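Count the homes before you count the hours

Most papers on robot manipulation now lead with the size of the training set, and most give it in hours. I think hours is the wrong number to put first. It tells you how long people worked. It says very little about what a robot policy trained on that work will be able to do in a kitchen or bedroom it has never met.

My view comes from two years on the Skosent project, where we collect demonstrations with hand-held grippers. A person carries the gripper, picks things up and puts them away, and the camera on the tool records what a robot's wrist camera would record. There is no arm to ship or bolt down, so the work can go wherever people live. That is the whole advantage of the method, and a good many groups throw it away by sending every collector to the same mocked-up apartment.

We did that too. Our first set was 2,000 demonstrations of sorting small objects, all recorded in one lab on one grey table. The policy did well on that table. We then moved the arm to a unit down the hall with a patterned tablecloth and different lamps, and success on the same objects dropped to less than half. Adding more lab data made almost no difference.

The second set was smaller. We called it Mokix, and it came from 70 homes, with no more than 200 demonstrations from any one of them. Collectors used whatever was in the house and whatever surface was handy, including the floor. In four homes held back for testing, the Mokix policy finished 80 per cent of its sorting trials. The lab policy was well behind in all four, even though it had seen more practice on the basic pick.

I don't claim this settles the matter. Our tasks were simple and the test homes were all in the same city. The Ocampo group has argued that variety in objects matters more than variety in rooms, and our data can't pull the two apart, as every new home brought new objects with it. Someone should run that experiment properly, with the same box of objects carried from house to house.

There is also a cost. Home data is slow to check. Lighting changes halfway through a session, tracking drifts on plain walls, and soft surfaces shift under the fingers. We discarded a larger share of Mokix than of the lab set, and a reviewer looking only at hours would say we had wasted our collectors' time.

I'd still ask journals and funders to want three figures at the top of every dataset paper: homes, surfaces and distinct objects. Hours can go in the appendix.

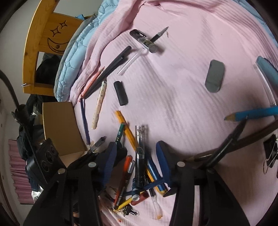

Grirer, our next set, will be reported that way from the start. Each home gets its own line in the release table, with the number of demonstrations kept and the number thrown out, so other groups can work out for themselves where the gains come from.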